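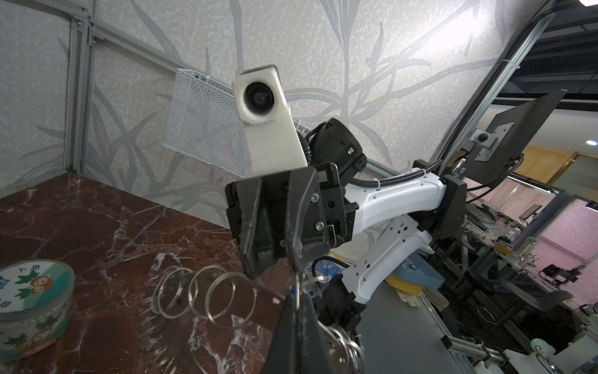 Progress report to Van Rooij, second period
Project: Brirnovis, handling of small hanging parts by demonstration
Prepared by the Medau group

Summary

In this period we moved from boxes and cups to key rings. The plan named 40 accepted demonstrations per operator as the minimum before training, and all our operators have passed it. In total we have now 338 accepted demonstrations. The first training run was finished in November and its results are given below.

Work done

Each demonstration is made by remote control. The operator moves a pair of leader arms, and the robot repeats the movement on the marble table. The task is to take the holder with the rings, lift it, bring it in front of the other hand and pass it over. We record the joint positions, the opening of the grippers and the wrist camera views.

The key rings are more difficult than we wrote in the proposal. They slide against each other when the arm stops, so the place where the second hand must close is different each time. The operators learned to wait a moment after lifting. At first we cut this waiting out of the recordings, as it looked like lost time. The trained policy then closed too early, and we put the waiting back.

We also changed our rule for rejecting a demonstration. Before, a second attempt at the grasp was enough to reject. Now we keep it if the operator corrects the grasp without putting the holder down. These corrections are useful to the training, and the operators are less tired at the end of a session. 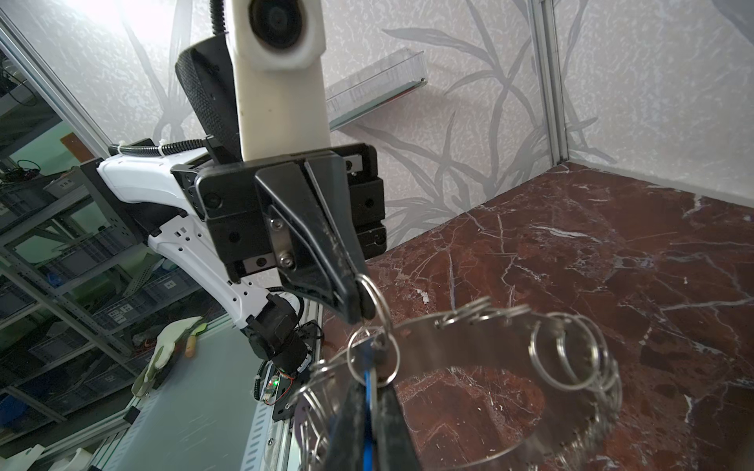 Latrice Pettigrew read the draft of this report and objected to the new rule. In her opinion a correction should be kept only when the operator could see the mistake in the wrist view, otherwise the policy is asked to learn from something which it cannot see. She asked that we mark such cases before the next training and compare the results with and without them. We agree with this and have added it to the plan.

Results

We tested the first policy in 100 trials with the holder in changed starting positions. Most failures happened at the handover and few at the first grasp. In 9 trials the fingers caught only one ring and not the holder itself, and we stopped the arm by hand.

Delays

The new finger plates from Gremwood came later than agreed. We continued with the old ones, so all the demonstrations counted above are with the same fingers. We do not ask for a change of budget.

Next period

Marking of the corrections, second training run, and a first test with the new plates. We would like to know from Van Rooij if the recordings should be delivered together with the final report or before it.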